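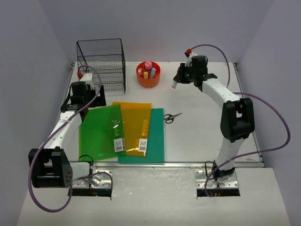 Driltier 7 adds replanning for two-arm desk sorting

Aug 23, 2019

Prurkwood has released version 7 of Driltier, its planning software for two-arm workcells. The main change is in how the planner deals with a work surface that doesn't match what it expected. Earlier versions built a full motion plan for both arms at the start of a task and stopped if an object had moved. The new version checks the table before every grasp and rebuilds only the part of the plan that is affected.

The company has been testing the release on stationery: plastic folders, rulers, scissors, and a cup of small items, with a wire mesh holder standing at the back of the table. Flat, see-through objects that overlap are hard for a perception system to separate. A green folder lying over a yellow one can be read as a single sheet with a color change in it, and the edge of the lower folder may be found in the wrong place.

Driltier now keeps more than one guess about which sheet is on top. Each guess has a score, and the planner will not send an arm to a folder edge until one guess is clearly ahead. If none is, it looks for another object it can handle first and comes back to the stack later. Prurkwood says this adds a short pause to some tasks but has cut the number of failed folder grasps in its own tests. The release notes list 4000 simulated layouts and 100 layouts on the real cell. They don't give a success rate for either set.

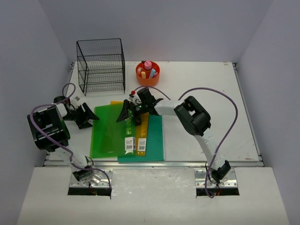
The two-arm cell with folders and rulers on the table.

The second change concerns how the arms share space. In the May release, the middle of the table was treated as a locked zone. One arm had to leave before the other could enter, even when the two were working at different heights. Version 7 replaces the lock with a time-based check. Both arms may be over the middle as long as their planned paths keep a set distance apart at every step. The distance is a setting and can be made larger for each arm separately.

Cables are included in the check for the first time. The user draws a rough envelope for the cable on each arm, and the planner treats it as part of the arm. It does not model how a cable swings or bends, so the notes advise leaving extra room on the sides.

Driltier has also changed its log format. Every replan is now saved with the reason it was triggered, the objects involved, and the time it took. The logs open in Dronside, the company's viewer, where two runs can be lined up and stepped through together. Logs from older versions have to be converted first. A command-line converter comes with the release, but it drops camera timestamps from files made before the May version.

The release closes 57 reported issues. One of them caused the gripper to close early when a thin object, such as a ruler, lay on top of another surface. Another made the planner ignore a changed speed limit until the cell was restarted.

Support for a third arm, which Prurkwood had planned for this version, has been moved to a separate branch called Kusuma. The company has not set a date for it.

Driltier 7 is free for current license holders. Cells running version 6 can be updated in place, but saved zone locks are not carried over and must be entered again as distance settings.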